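Filed under: Bench notes / Textiles / Towels and small linens

Wednesday, started 9:15

Carrying on with the folding and wear notes for the Sturavcombe linen order. The washer was free, so the Troltard hand towels went through first thing and were on the table before the others had been sorted. I'm keeping the Kevent samples for the afternoon so the two lots don't get mixed again. They were mixed last time, and I lost most of a morning matching hems.

Tablecloth left on for this round. The bare bench lets the small towels slide when a fold is started from the corner, and the cloth holds them well enough. It has to be pulled flat before each one or the wrinkles show up in the fold. Clips on the two far corners only. With four clips I kept catching my sleeve.

Fold tried first: long side over by a third, then the end brought in. On thin cotton this gives a clean edge. On terry it does not. The loops push against each other and the fold comes up round, more of a roll than a crease, and it wanders toward the corner if the towel was laid down at a slant. Pressing at one point makes a dent and leaves the rest of the fold standing up. The whole length needs pressing, from the middle out to each end, with a flat hand or the edge of the wooden ruler. 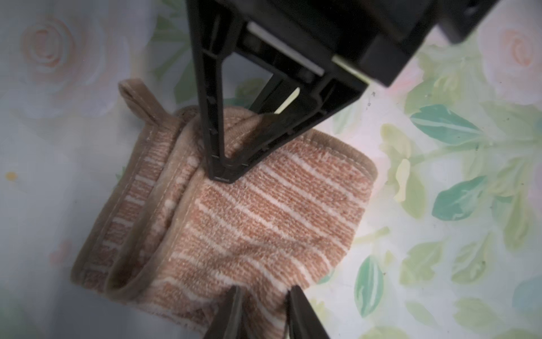 Second fold tried: in half, short end to short end, then in half again. Better. The bulk ends up in the middle of the stack and the towels sit level. The stripes help, as you can line one band up against another and see right away if the fold is off. Plain towels will be slower, so I would not use today's pace to plan for the whole order.

Order stands at 1,596 pieces, small and large together. I did 17 small ones before stopping for coffee and redid two of them.

Lint and pilling: the striped towels show small white pills, and the fold is where I notice them most. There are loose loops in the same places. I can't say yet if that is from the wash or from how they were stored. I picked the pills off one towel by hand and set it aside with a safety pin through the hem. It goes back in with the next load. Please don't put it away with the others.

Do not cut the loose loops short. Trim level with the pile, small scissors, top drawer. If a loop has pulled a line across the towel, put it in the reject box and write the lot on the tag.

Detergent is still the Thoroddsen powder, level scoop, no softener. There was 300 g left in the tub after this morning's load. A new tub is on the list for May, but we will run out before then if we do the large towels as planned. I have moved it up.

11:40. Kevent lot out of the bag. They feel stiffer, and the hems are turned twice, so the corners will be thick when folded in quarters. Stacks of 8 may lean. Will try them with the hems alternating left and right.

Shelf by the window is cleared for finished stacks. Large towels go on the bottom, hand towels above, folded edge facing out. Labels still to print. The table needs a brush down before the Kevent pieces go on it, there is lint all along the near side.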